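Student News | Clubs & Competitions

Home News Events Clubs Get Involved Contact

Wasside Robotics Club Takes On the Processor Swap for Saturday's Open Build

I'm Felicidad Buenaventura, I run the Wasside Robotics Club, and I've been itching to send this one out! On Saturday our students are opening their doors to show the public what they've been working on since January: getting a robot arm to put a processor into a desktop computer.

The project is called Urus (Hafiz Hutapea picked the name and won't tell me what it means). It's our entry in the Bautista Challenge, where student teams pick a repair job and automate as much of it as they can. Our team has 20 students, and most of them had never opened up a computer before they joined. Now they argue about socket levers over lunch. 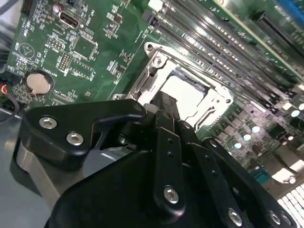
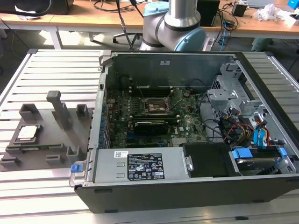
Practice with the desktop computer and the gripper.

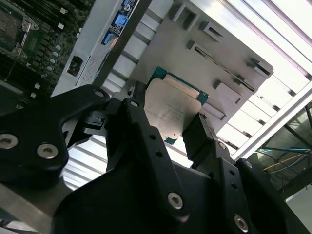

Does a student need to know how to code to join the club?
Most of our members start with no coding at all. We pair each new person with someone who's been around a while, and there's plenty to do with design, testing and writing things up while they learn.

Aldana Arancibia leads the software group this year, and she has the patience of a saint. "A processor has to go in straight and it has to go in the right way around," she told me. "I've run the same move so many times that I see it when I close my eyes." Her group and Amado Catacutan's hardware group share one long to-do list, and it gets longer every week.

A big thank you to Zultska, the local repair shop that gave us $1000 toward parts, and to Manolis Andreadis, our coach, who stays way later than he should.

Doors open at 2 p.m. and it's free. We can fit roughly 60 people, so come early if you want to be near the front. Students will be running the arm all afternoon and they love questions, so bring some!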